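Calbridge Court Watch and Legal Readers' Circle
Minutes of the regular meeting, 7th December

Present: Shahla Nikzad (chair), Dong-geon Shim, Hae-won Ahn, Seung-woo Yeon, Ha-rang Tak (minutes), and a good turnout of members, including several new faces whom we were very glad to see on such a chilly evening.

Shahla opened the meeting at half past six and thanked everyone for coming out on a Tuesday, which she knows is choir night for some of you. The November minutes were read and approved with one correction: Dong-geon asked that "dismissed" be changed to "dismissed in part" in the paragraph on the Yeom hearing, and he was quite right.

1. The Sevis matter

Most of the evening went to this, as you might expect. Seung-woo sat through both days of the hearing in the Sevis accounting case and gave us a very full report, for which we are all grateful. For those who missed the last meeting, the company's former sales director is accused of booking orders before the customers had signed anything, and the defense says the practice was known to the auditors and approved by them. The judge has now ruled that the auditors' emails can come in, except for the ones between the audit firm and its own lawyers. Seung-woo has the docket printed out, and the ruling is entry 301 if you would like to look it up at the clerk's window.

Hae-won asked whether a jury would be expected to follow the accounting. Seung-woo thought so, as the government's summary witness was a patient explainer and used very plain charts. Dong-geon was less sure and said he had lost the thread twice himself, once before lunch and once after. There was a long and friendly back-and-forth about whether cases like this should go to a jury at all, and Shahla let it run because people were plainly enjoying it, but we did have to move along in the end.

The trial date has not been set. Seung-woo will keep checking and will let the list know.

2. Dindurex settlement

Hae-won reported on the Dindurex investors' settlement. The claims administrator has received 2571 claims, and 516 of those were sent back for missing paperwork, mostly brokerage statements. People whose claims were sent back have been given extra time to fix them. Two members present had filed and both said the form was hard going. Hae-won kindly offered to sit down with anyone who has had a letter and go through it line by line, with the understanding that she isn't a lawyer and can't give legal advice. Please bring the whole letter, not only the first page.

3. Reading for next time

After some discussion we settled on the chapter on sentencing in the handbook, along with the short article on restitution that Dong-geon passed around.

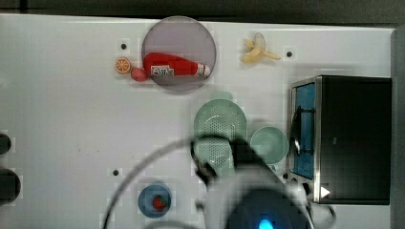
Shahla asked that people read the article first, as the chapter assumes you already know the difference between restitution and a fine, and several of us admitted we'd have been glad to have that cleared up years ago. Copies are in the blue folder by the door. If they run out, Ha-rang can email one.

4. Courthouse visit

Agreed to go as a group in the new year. Dong-geon will call the clerk's office about seating, and he reminds everyone that phones must be switched off in the gallery.

5. Any other business

Hae-won asked if we could start fifteen minutes later. Shahla put it to a show of hands and it carried comfortably, so we begin at a quarter to seven from now on. Warm thanks to Seung-woo for the rides home.

The meeting closed at 8:20.

Minutes taken by Ha-rang Tak. Please send me any corrections before the next meeting.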